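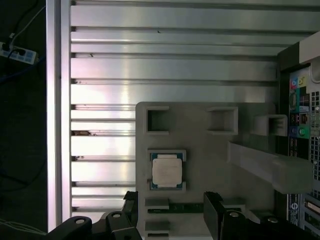 4.2 Preparing the Fixture Plate and Parts

This section applies to the bench layout used in the Durel hardware assembly course. It covers the placement of the gray fixture plate, the seating of the processor and the circuit board in their holders, and the checks required before any part is moved to a computer. Read the section in full before starting work.

Required items

Fixture plate, gray plastic
Processor, in its tray
Circuit board for the slot holder
Grounding strap, tested the same day
Lint-free cloth
Bench record, form 1018

Procedure

1. Put on the grounding strap and connect it to the bench ground point. The strap remains on until step 9 is complete.

2. Wipe the ribbed aluminum panel along the direction of the grooves. Remove any loose screws or plastic fragments.

3. Set the fixture plate against the panel with the three square sockets along the upper edge. The plate must sit flat. If it rocks, take it off and check the grooves again.

4. Tighten the plate fasteners by hand, then by a quarter turn with the driver supplied. Do not use a powered driver on the plate.

5. Confirm that the recessed processor holder is clean. It is located below the left socket.

CAUTION: Do not blow into the holder. Use the cloth or the hand bulb only.

6. Lift the processor from its tray by two opposite edges and lower it into the holder with the metal heat spreader facing outward. The small tabs at the corners of the holder retain the processor. Do not press on the center of the heat spreader.

7. Slide the circuit board into the slot beneath the processor holder until it stops. Hold the board by its edges -- never by the contacts.

8. Place the computer to the right of the plate with the rear I/O panel accessible. The audio jacks, the USB ports and the ventilation grille must be free of tape, dust caps and packing material. Leave the expansion slot covers in place at this stage.

NOTE: The computer must be unplugged from the wall outlet during all of section 4. Switching it off at the front is not sufficient.

9. Complete form 1018 and have it initialed by the bench supervisor.

Checks before continuing

The processor lies level in its holder on all sides. A processor that sits higher at one corner must be removed and seated again; it must not be pushed down.

The long gray arm on the fixture plate is clear of cables.

Allow some 15 minutes for the complete procedure on the first attempt. Trainees who have completed it 6 times under supervision may proceed without a supervisor at steps 1 through 8.

Damaged parts

Place any damaged processor or board in an antistatic bag, write the bench number on the label, and hand it to Washington Fontes in the parts room. Damaged parts are not to be returned to the tray. Replacement plates are ordered through Trirkon by Guðlaug Bjarnason -- requests received after noon are processed on the next working day.

Section revised 2022-05-27. Approved: Zoi Tzavaras, Training Office.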